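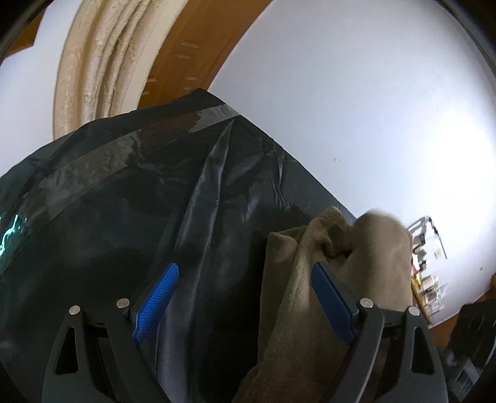

Fleece and plastic wanted as Tivville furniture store fills up

TIVVILLE, March 24, 2024 — The furniture store on Frota Street is asking residents for clean fleece cloths, old blankets and heavy plastic sheeting to protect donated household goods until they can be handed out in August.

The store collects furniture from people who are moving or clearing a house and passes it on to families setting up a new home. It has run out of room in its main hall and has begun using a second building in Zirnthorpe, 3 miles away. Everything that goes there has to be wrapped first.

"The building is dry but it's dusty, and things will sit there all summer," said Dirceu Cordeiro, who manages the store. "A bedside cabinet that goes in clean ought to come out clean."

Wooden pieces are wiped down and any drawers are taped shut on low-tack tape. A soft cloth goes over corners and polished surfaces, then a sheet of plastic is pulled over the whole thing and taped along the side. Mirrors and picture frames get two layers of cloth and are stored upright.

Cordeiro said fleece is the most useful cloth the store gets. It doesn't shed much, it stays where it is put, and it can be washed and used again. Towels are accepted too, but not if they have loops that have pulled loose, as these catch on handles and hinges. Bedspreads with buttons or beads can't be used.

The plastic is harder to come by. The store has been buying black sheeting on the roll from Tristent, a packing supplier in Zirnthorpe, and has spent $600 on it since the second building opened. Used sheeting is welcome as long as it has not been near paint or garden chemicals. Pieces should be big enough to cover a small table. Clear plastic is fine for metal and glass, though the store prefers black for wood that may stand near a window.

Around 100 pieces are waiting to be wrapped. They include chairs, chests of drawers, bed frames and a long oak sideboard that came from the old hotel on the Zirnthorpe road — the sideboard needs a cover of its own and will be the last thing moved.

Labels are written on card and tied on before the plastic goes over, with a second label stuck to the outside. Last year several covered items had to be opened again to find out what they were, and the sheeting was torn in the process.

Cloths and sheeting can be left at the side door on Frota Street during opening hours. They should be folded and bagged, with fleece and plastic in separate bags. The store can't take foam, bubble wrap or cardboard boxes at the moment.

Residents with furniture to give are asked to call before bringing it in. Large items will not be accepted at the Zirnthorpe building, which has no staff on site.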